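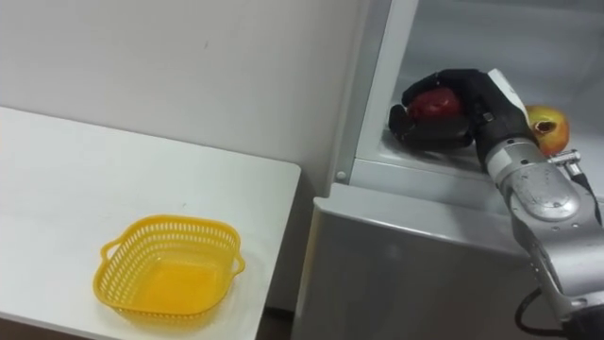 그림 1. 냉장고 안 사과 집기. 작업대 위에는 노란 바구니만 둔 상태.

가정용 물체 옮기기 작업의 안전수칙 정리 및 적용
기말 프로젝트 보고서, Stutus 팀
제출 2021년 2월 2일
팀원: Settimio Caruso (수칙 문서, 보고서), Jennylyn Maglaya (로그 정리), Ottavio Gatti (제어 프로그램), Renzo Dal Bello (작업 공간, 배선)
지도: Concetta Santoro 선생님

0. 요약

냉장고에서 과일 꺼내 바구니에 담는 작업. 과제 자체는 단순. 본 보고서는 성공률 보고서가 아니고 "어떤 규칙을 정해놓고 돌려야 하는가"에 대한 것. 수칙 초안 → 현장 적용 → 수정의 순서로 진행했고 최종본은 5장에 있음. 시간 없는 분은 5장만 보면 됨.

1. 왜 이걸 했나

중간발표 때 받은 질문이 하나 있었음. "사람이 옆에 있을 때 이 속도로 돌려도 된다는 근거가 뭡니까". 대답 못 함. 속도는 Ottavio가 학기 초에 넣어둔 값이었고 아무도 안 바꿨음. 근거 없음. 그래서 후반부 주제를 바꿨다. 물체 인식 개선은 뒤로 미룸 (7장에 조금).

산업용 로봇은 참고할 규격이 많다. 펜스 있고, 작업자 교육 받고, 하는 일도 정해져 있음. 우리 작업은 냉장고, 테이블, 사과. 사람이 쓰던 물건을 그대로 쓰고 사람이 수시로 손을 넣는다. 과일 다시 올려놓으러 들어가고 바구니 비우러 들어가고. 산업용 규격을 그대로 가져오면 안 맞는 조항이 나오고, 안 가져오면 기준이 아예 없다. 중간 어디쯤을 직접 정해야 했음.

2. 참고한 문서

ISO 10218-1, 10218-2 : 산업용 로봇 및 로봇 시스템 안전 요구사항. 용어하고 정지 기능 구분 위주로 읽음.
ISO/TS 15066 : 협동 운전. 사람과 로봇이 같은 공간을 쓸 때. 속도 및 거리 감시, 힘 및 동력 제한 부분.
ISO 13482 : 개인지원 로봇. 우리 상황하고는 제일 비슷해 보였는데 제품을 만드는 쪽 관점이라 연습실 운용 수칙으로 옮기기가 어려웠음.
ISO 12100 : 위험성 평가의 기본. 위험원 찾기 → 추정 → 평가 → 저감. 3장의 표를 이 순서로 만듬.
Pruvent 점검표 : 선배 팀이 쓰던 내부 양식. 항목이 너무 많아서 실제로는 다 체크를 안 하게 된다. 줄여서 씀.

주의. 우리가 규격을 "만족"한다는 뜻 아님. 인증 절차 밟은 적 없고 측정 장비도 없음. 접촉력 측정 못 했다. 규격에서 생각하는 방법을 빌려왔다고 보면 됨.

3. 위험성 평가

작업을 단계로 쪼개고 단계마다 뭐가 잘못될 수 있는지 적음. 넷이서 각자 적고 나중에 합침. 겹치는 거 빼고 남은 것.

3.1 접근 단계 (팔이 냉장고 쪽으로 들어감)
- 사람 손이 칸 안에 있는데 팔이 들어옴. 심각도 높음. 빈도는 낮지만 물체 다시 놓을 때 가능성 있음.
- 팔꿈치 쪽이 냉장고 모서리에 닿음. 손끝만 보고 있으면 놓친다. 제일 많이 나온 의견.
- 냉장고 문. 열린 각도가 매번 다르면 경로가 문에 걸림.

3.2 파지 단계
- 너무 세게 쥠. 과일 상함, 즙이 나오면 선반 미끄러움 + 손가락 관절로 들어감.
- 옆의 물체를 같이 건드림. 사과 두 개가 가까이 있으면 하나 잡다가 다른 하나를 민다. 굴러 떨어질 수 있음.
- 손가락에 가려서 제대로 잡혔는지 카메라로 확인이 잘 안 됨. 로봇 손이 사과를 감싸면 보이는 면이 얼마 안 남는다. 그림 1도 그렇다. 영상만으로 "잡힘" 판정하지 말 것 → 수칙 10번으로 감.

3.3 이동 단계
- 냉장고와 테이블 사이 틈. 물체를 놓치면 그리로 들어감. 사람이 주우려고 몸을 숙이면 팔 바로 아래로 머리가 들어가는 자세가 됨. 처음엔 아무도 안 적었고 Renzo가 마지막에 추가. 지금은 제일 중요한 항목 중 하나라고 생각함.
- 케이블. 팔 아래로 늘어진 고리 모양 부분이 손잡이나 바구니에 걸릴 수 있음. 너무 팽팽하면 커넥터가 빠지고, 너무 길면 걸림.
- 이동 중 비상정지 → 쥐고 있던 것 떨어뜨리는지, 계속 쥐는지? 정해진 게 없었음. 4.3 참조.

3.4 놓기 단계
- 바구니 손잡이에 손가락이 걸림. 바구니째 끌려옴.
- 높은 데서 놓음. 과일 튀어나감.
- 바구니 위치를 사람이 바꿔놓고 말 안 함. (이건 여러번 있었음)

4. 적용 과정

4.1 속도

첫 초안은 "사람이 작업 공간 안에 있으면 정지, 밖에 있으면 제한 없음"이었음. 깔끔해 보이는데 실제로 해보니 안팎의 기준이 애매. 바닥에 테이프를 붙였는데 테이프 밖에 서서 팔만 뻗는 사람이 나옴. 나도 그랬음.

바꾼 것: 사람이 방 안에 있으면 손끝 속도 200 mm/s 이하로 고정. 산업용 로봇의 수동 저속 모드 상한이 250 mm/s라서 그보다 조금 낮게 잡음. 물론 우리 상황이 수동 모드는 아니다. 그래도 근거로 댈 숫자가 하나는 있어야 한다는 게 선생님 의견. 제한은 프로그램 설정 파일 말고 컨트롤러 쪽에 넣었다. 설정 파일에 두면 급할 때 누가 바꾼다.

Ottavio는 반대했음. 느리면 한 번 도는 데 오래 걸려서 반복 횟수가 안 나온다고. 맞는 말이고 실제로 반복 횟수 줄었음. 타협안으로 물체 없이 빈 손으로 돌아오는 구간만 올리자는 얘기가 나왔지만 그 구간이 사람이 손을 넣고 싶어하는 구간이기도 해서 안 하기로.

4.2 말로 하는 신호

장비보다 효과가 빨랐던 것. 들어가기 전에 "들어갑니다", 운전 담당이 "멈춤 확인"이라고 답하기 전에는 손 안 넣기. 나올 때 "나왔습니다". 처음 며칠은 어색해서 다들 작게 말함. 작게 말하면 안 한 걸로 치기로 함.

고개 끄덕임은 답으로 인정 안 함. 운전 담당은 화면을 보고 있는 경우가 많다.

4.3 비상정지와 파지 상태

토론이 제일 길었던 부분. 안이 두 개.
가안: 정지 시 손을 편다. 사람 손가락이 끼었을 때 바로 빠짐.
나안: 정지 시 손 모양 유지. 물체 낙하 없음.

무거운 물건이나 깨지는 물건이면 나안이 맞을 수 있음. 우리는 과일이라 떨어져도 크게 다칠 일은 적고 손가락 끼임이 더 걱정됨. 그런데 손을 펴는 동작 자체도 움직임이고, 비상정지 후에 뭔가 움직인다는 게 이상하지 않냐는 지적 (Jennylyn). 규격 쪽 정지 개념하고도 안 맞음.

결론: 비상정지는 그대로 정지, 손 모양 유지. 대신 손만 여는 별도 버튼을 운전 담당 손 닿는 곳에 둔다. 끼임 발생 시 순서는 비상정지 → 소리로 알림 → 손 열기 버튼. 순서를 종이에 크게 써서 모니터 옆에 붙임. 손 전원까지 끊기는 상황은 이 버튼으로 해결 안됨. 남은 문제.

4.4 기록

Jennylyn이 로그를 전부 다시 읽고 사건 기록을 골라냄. 대상은 8월부터 쌓인 637개 기록. 그중 상당수가 "멈춤"이라고만 적혀 있고 왜 멈췄는지 없음. 사람이 눌렀는지 프로그램이 멈췄는지도 구분 안 됨. 쓸 수가 없다. 당시에는 다들 기억할 거라고 생각한듯.

그래서 양식을 바꿈. 멈추면 네 가지 적기: 누가/무엇이 멈췄나, 그때 손에 뭐가 있었나, 사람은 어디 있었나, 다시 시작 전에 뭘 바꿨나. 한 줄이면 된다. 길게 쓰게 하면 아무도 안 쓴다.

아차사고도 똑같이 적는다. 안 다쳤으니 안 적는다는 습관이 있었는데, 케이블 관련 항목은 거의 다 아차사고 기록에서 나온 것.

5. 최종 수칙

벽에 붙인 것과 동일. 번호는 10까지로 끊음. 더 길면 안 읽음.

1) 시작 전 비상정지 눌러서 실제로 멈추는지 본다. 매일 첫 운전 전, 담당 바뀔 때마다.
2) 운전 담당은 한 명. 이름을 칠판에 쓴다. 자리 비우면 정지.
3) 작업대 위에는 그 작업에 쓰는 것만. 공구, 컵, 핸드폰 금지.
4) 냉장고 문은 정해진 각도까지 열고 고정.
5) 케이블 처짐 확인. 팔을 작업 범위 끝까지 천천히 보내보고 걸리는 곳이 없는지 본다.
6) 방 안에 사람 있으면 200 mm/s 이하. 예외 없음.
7) "들어갑니다 / 멈춤 확인 / 나왔습니다". 답 없으면 안 들어감.
8) 떨어진 물체는 정지 후에 줍는다. 냉장고와 테이블 사이로 들어간 것은 팔을 대기 위치로 뺀 다음에.
9) 멈췄으면 네 가지 적고 다시 시작.
10) 잡혔는지는 영상만 보고 판단하지 않는다. 손가락 전류값 같이 확인.

긴 머리 묶기, 목걸이 줄 빼기 등은 연습실 공통 규칙에 이미 있어서 뺐음.

6. 지켜졌나

솔직히 다 지켜지지는 않았다. 잘 지켜진 것: 2, 6, 7. 6번은 컨트롤러에서 막혀 있으니 당연. 2번은 칠판에 이름이 있으니까 서로 지적하기 쉬웠음.

잘 안 지켜진 것: 5, 9. 5번은 귀찮음. 팔을 끝까지 보내는 데 시간이 걸리고 어제 괜찮았으면 오늘도 괜찮겠지 하게 됨. Renzo가 점검용 동작을 프로그램으로 만들어서 버튼 하나로 돌게 한 다음부터 나아짐. 사람한테 하라고 써붙이는 것보다 하기 쉽게 만드는 쪽이 낫다는 게 이번에 배운 점.

9번은 하루의 끝으로 갈수록 빠짐. 마지막 시간대 기록은 역시 "멈춤" 한 단어. 양식을 선택 버튼으로 바꾸는 안이 있었으나 못 함.

3번은 중간. 작업대는 깨끗한데 냉장고 위에 물건을 올려놓는 사람이 생김. 수칙에 "작업대 위"라고 썼기 때문.. 다음 판에서는 "팔이 닿는 모든 곳"으로 고칠 것.

7. 못 한 것 / 다음 팀에게

- 접촉력 측정. 장비 대여 신청이 늦었음. ISO/TS 15066의 힘 및 동력 제한 쪽 얘기는 측정 없이 할 수 없어서 통째로 빠짐.
- 손 전원 차단 시 끼임 대처. 4.3의 남은 문제. 꼭 해주세요.
- 사람 감지 센서. 지금은 "방 안에 사람 있음"을 사람이 판단함.
- 물체 인식. 붉은 사과와 노란 바탕에 붉은 기가 도는 사과를 같은 것으로 볼지 나눠 볼지 정하지 못했다. 수칙과 상관없어 보이지만 엉뚱한 걸 집으러 가면 예상 못한 경로가 나오므로 상관 있음.
- 영상 학습용으로 2,000회분 반복을 모으자는 계획이 있었는데 속도 제한 이후 일정에 안 맞아서 접음. 다음 학기에 이어서 한다면 속도를 올리지 말고 기간을 늘리는 쪽을 권함.

8. 역할 및 감사

수칙 초안과 본 문서는 Settimio. 로그 재분류 Jennylyn. 속도 제한, 손 열기 버튼 Ottavio. 배선, 점검 동작, 테이프 Renzo. Santoro 선생님은 초안을 세 번 읽고 매번 "누가, 언제"가 빠졌다고 써주심. 다 채웠는지 모르겠음.

부록 A. 점검표 (Pruvent 축약판)은 별도 파일
부록 B. 사건 기록 양식, 별도 파일. 칸 이름 중 "사람위치"는 아직 수정 중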